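Accueil | Galerie | Carnet | Contact
Ce site utilise des cookies. Accepter | Refuser

Petites chaussettes, grande table

Bon, il fallait bien que ça arrive : j'ai enfin consacré une page aux chaussettes ! Depuis janvier je trie, je plie, je recommence (288 paires passées entre mes mains, oui oui), et Zuleica me réclamait mes astuces depuis des semaines. La voilà servie. 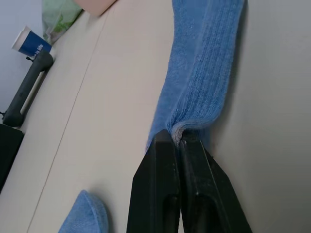

Faut-il laver les chaussettes à l'envers ?
Je les retourne toujours avant la machine, ça limite les bouloches à l'extérieur et la transpiration part mieux.

Côté couleurs, j'ai un gros faible pour le jaune moutarde. Il va avec tout, même avec mon vieux pantalon vert, et il égaie franchement un tiroir.

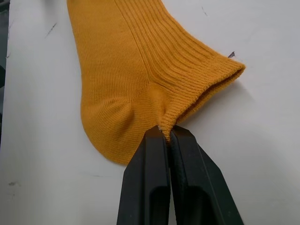 Pour le pliage, j'ai longtemps roulé les paires en boule, comme ma mère. Hiếu La m'a convertie au pli en trois : les deux chaussettes à plat, la pointe vers le talon, puis on rabat le bord. Ça tient debout, et les élastiques souffrent beaucoup moins (les miens me disent merci). 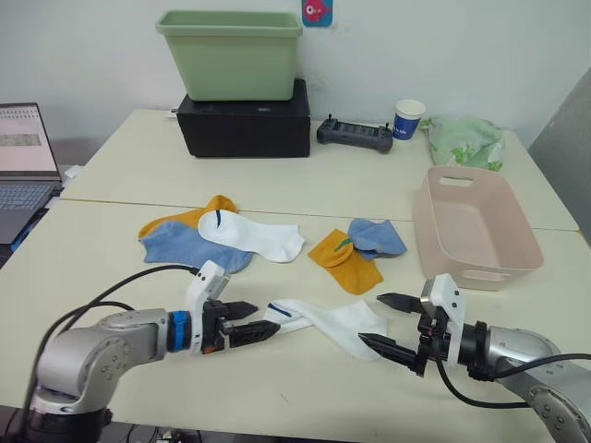

Le rangement, c'est encore mon point faible. J'ai essayé les séparateurs en carton, puis les pochettes Liltitz, puis plus rien du tout ! Maintenant je ne jure que par les paniers, du genre de ce rose pâle à poignées ajourées, posé à droite de la table : on l'attrape d'une main et hop, direction la commode. Les blanches à rayure marine iront dans le fond, les moutarde et les bleu clair devant. Prochaine galerie : les torchons.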